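Print this page | E-mail this page

Where the Washing Waits: laundry habits in a shared student house

Project report by Haruna Ebihara
Drumley Hall, second-year Home and Housing module

1. Why laundry

My first proposal was on bicycle storage, which my tutor called "worthy". Laundry has more human drama. I wanted to know where clothes spend their time between being taken off and being put on again - and the washing machine itself plays a fairly small part in that.

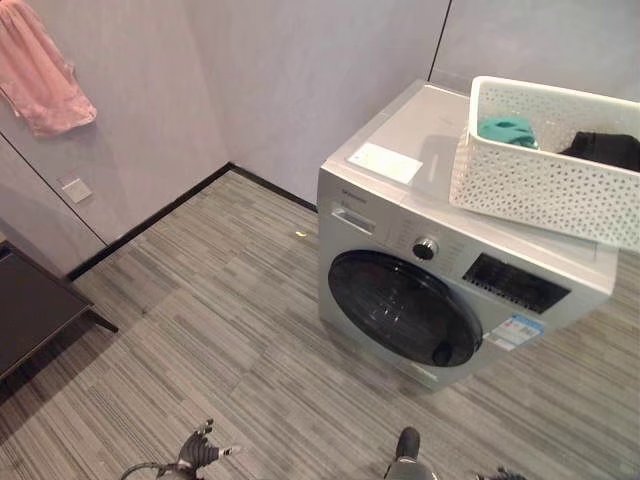 Reading time: 2 minutes

2. The top of the machine

Every machine I looked at had a flat top, and every flat top had become a shelf. The basket goes there, then a bit of paper, then whatever was in someone's hand. A front-loader encourages this, as the lid never has to be lifted. In the Kasow Road house the top was officially "for folding". I saw no folding.

Two garments in a basket is a good example of what I call the holding load: too little to wash, too much to carry back upstairs. Housemates told me they were "waiting for a full one". My diary sheets suggest they were waiting for somebody else.

3. The basket

I came to admire the plastic basket with holes in it. It lets air through, it weighs very little and it shows the whole house what you have been wearing.
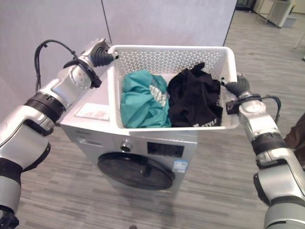

Dark things and coloured things shared a basket in most of the diaries, and sorting was left until the door was open. One respondent sorts by "mood". I kept this in the results but could not graph it.

4. Limits of the study

I had 17 diary sheets back, one of them damp. The module handbook allows 3000 words and I have not used them. With more time I would look at drying, where I suspect the real bad behaviour goes on.

Last updated: 20 May 2020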